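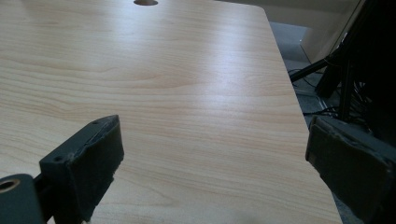
Givunbridge Public Art Working Group
Minutes of the December meeting

The meeting opened at 6.30 pm. The chair confirmed that enough members were present for decisions to be taken.

1. Minutes of the previous meeting
Agreed as a correct record, with one change. Under item 4, "footbridge" should read "underpass".

2. Keogh Underpass mural
2.1 The call for artists has closed. The shortlist was circulated with the agenda.
2.2 Members discussed whether the work should cover both walls or the east wall only. The west wall has a drainage channel at low level and the surveyor's report advises against painting below it. It was agreed that the brief will specify the east wall in full and the upper part of the west wall.
2.3 Favance has priced the cleaning and priming. The price excludes lighting and traffic management. The clerk is to ask for a revised price which includes the latter.
2.4 An anti-graffiti coating was considered. The sacrificial type is cheaper to apply but has to be renewed after each clean. Decision deferred until maintenance costs are available.

3. Zekevow sculpture trail
3.1 Ground investigation is complete at 2 of the proposed sites. The riverside site will need a deeper foundation than drawn.
3.2 Highways has asked for plinths to be set back further from the kerb. The drawings will be amended before the planning application is submitted.
3.3 Trail leaflet: a first print run of 300 was approved. Large print copies to be held at the library.

4. Public consultation
4.1 The survey received 278 responses, of which 13 were submitted on paper. The most frequent comments concerned lighting in the underpass and seating along the trail.
4.2 One member asked that the full comments be published. Agreed, once personal details have been removed.

5. Correspondence
A letter was received asking for the old market clock to be included in the trail. Noted. The clock is outside the present boundary and would need a separate listed building consent.

6. Any other business
The insurance schedule for outdoor works is due for renewal. Valuations to be sent to the clerk before the next meeting.

The meeting closed at 8.10 pm. Next meeting: February, same venue.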